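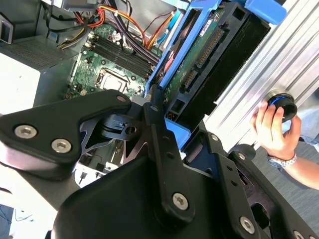 The Slow Business of Capacitors
By Kobe Dewulf
21 March 2020

An electrolytic capacitor is a rolled strip of foil and paper soaked in a conductive liquid and sealed in a can. The liquid leaves, slowly, through the rubber seal. When enough has gone, the capacitance falls, the internal resistance rises, and the supply it was meant to smooth begins to ripple.

Makers rate their parts in hours at a stated temperature. The usual rule is that life doubles for every ten degrees below that figure, which makes the position of a part on the board as important as its grade. A good capacitor beside a hot regulator may be outlived by a cheap one in moving air.

Cullinane, a repair firm in Stondton, has kept service records on office machines for 17 years. Its engineers sort failures into three groups: dried out, leaking and shorted. Dried-out parts are by far the largest group and the hardest to find, as the can often looks sound. 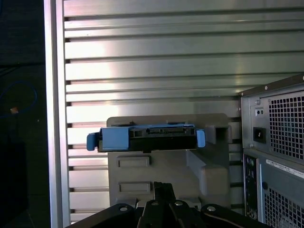

Testing in place gives poor results when several capacitors share a rail. The firm lifts one leg of each suspect and measures resistance at a fixed frequency, then again after six minutes at working temperature. A part that passes cold and fails warm is replaced.

Storage is a separate problem. The oxide layer on the foil thins when no voltage is applied, and old stock has to be brought up gradually through a resistor. Tirnine, which supplies Cullinane from its depot at Sonmont, will begin printing re-forming dates on its cartons in May.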